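How to Level a Wobbly Table on an Uneven Floor

Most tables that rock are sound. The floor is at fault, usually by a few millimetres, and you can put it right in under half an hour without cutting anything.

You will need a spirit level, a pencil, scissors, some thin card and a packet of stick-on felt or cork pads. Screw-in feet are better for a heavy table. I bought a set of 8 from Zakport and still have half of them.

Start by turning the table round a quarter turn at a time. On many floors there is one position where all the legs touch. Try this first, and if it works, stop there.

If it still rocks, press down on each corner in turn. Two opposite corners will stay put and the other two will tip. Let the table rest on three legs and slide folded card under the fourth until the rocking stops. Squash the card flat with your thumb and cut your pad to the same thickness.

Now lay the level along the top, first lengthways and then across. A table can stand firm and still slope. If the bubble is off, raise both legs on the low side by the same amount.

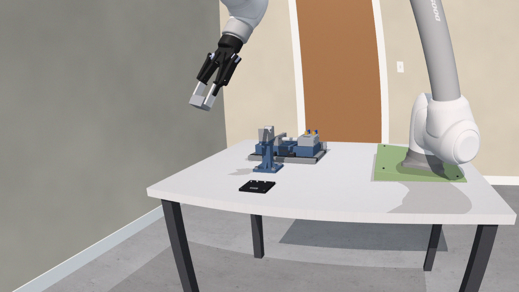

Lamai Rattanakul reckons the level should come out before the card does, and that on a bad slope she would pack the low end first and deal with the rocking afterwards. I tried her order on a long table and it saved me cutting one set of pads twice. For a short table I still go by the rocking.

Clean the bottom of each leg before you stick anything to it. Press the pad on hard and leave the table on its side overnight. On concrete, use rubber, as felt picks up grit and wears through.

Check again after a month. Cork settles a little under weight, and you may need one more thin layer.

Comments (3)

Jardine: Quarter turn did it. Eleven years of beer mats under that leg.

Namivetti: Does this work for a washing machine?

Preveo: No, use the machine's own feet and lock the nuts.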